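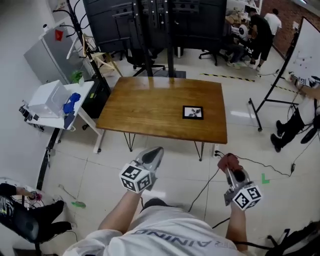

The Gritedel table with a small framed leaf print from the Carvalho series. Photo: Vikel

PRESS RELEASE
30 Jan 2024

Vikel brings the Gritedel table to shops and online customers

The furniture company Vikel today starts the general sale of Gritedel, a rectangular wooden table with a glossy honey-brown top and thin black hairpin legs. The table was first offered in December to customers on the company's mailing list, and 1,801 pieces were ordered in that period. It can now be bought by everyone, in the Vikel web shop and at selected dealers.

Gritedel is made for homes where one table must serve for several purposes during the same day. The top is 134 cm long. It gives place for a meal, for school work or for a sewing machine, and the slim legs leave the floor under the table easy to sweep. The shape is kept plain, with no drawer and no shelf below.

"We have had many letters from people who live in two rooms, or even in one, and who like to have a real wooden table in the middle of it," says Beat Eder, head of product at Vikel. "They asked us for a warm colour. Our earlier tables were quite pale, and I must admit that I preferred them pale for a long time. When the first honey-brown sample came back from the finishing shop, I changed my opinion."

A top that is meant to be used

The surface of the table is finished with a clear glossy lacquer. For the daily care, a soft cloth and lukewarm water are enough. Vikel recommends to put a mat under hot pots and to wipe up spilled wine, juice or coffee as soon as possible. Cleaning products with sand or bleach should not be used. Small scratches can be made less visible with the Zirley care set, which contains a polishing cloth and a bottle of furniture polish. The set is sold separately.

The legs are packed in the same box as the top, together with the screws and a printed instruction. Two people can put the table together in 40 minutes. It should be built upside down on a blanket or a carpet and turned over by lifting, never by tipping it on its legs. The screws should be tightened again after some weeks of use.

On tiles, Vikel advises to use the felt pads which are delivered with the table. They can be replaced with any ordinary pads from a hardware shop.

Prints from the Carvalho series

At the same time as the table, Vikel adds new motifs to Carvalho, its series of small framed plant prints. The print photographed on the Gritedel table shows a dark leaf-like pattern on a white background, in a square black frame. The frames in the series can be hung on the wall or laid flat, and are sold one by one.

"The pattern is dark and the background is white, so you can place it beside almost any kind of wood," says Ylva Isaksson, who is responsible for the Carvalho series. "I wanted something small. A large picture decides over the whole room, and then you must choose the furniture after it."

Availability and guarantee

Gritedel is sold in one size and one colour. Orders from the web shop are delivered to the door, and carrying up the stairs can be booked for an extra fee. The customers who ordered in December and have not yet received their table will be served first, and they will get a message with the delivery day.

Vikel gives a guarantee of five years on the table top and the legs. The guarantee covers faults in material and workmanship in normal use indoors. It does not cover marks from heat or water, or damage after the table has been standing outside. Spare legs and screws can be ordered from customer service.

About Vikel

Vikel designs and sells tables, chairs and small things for the home. The products are sold in the company's own web shop and through independent furniture dealers.

Press contact: Ylva Isaksson, Vikel press office. Samples of the table finish can be lent to editorial offices on request.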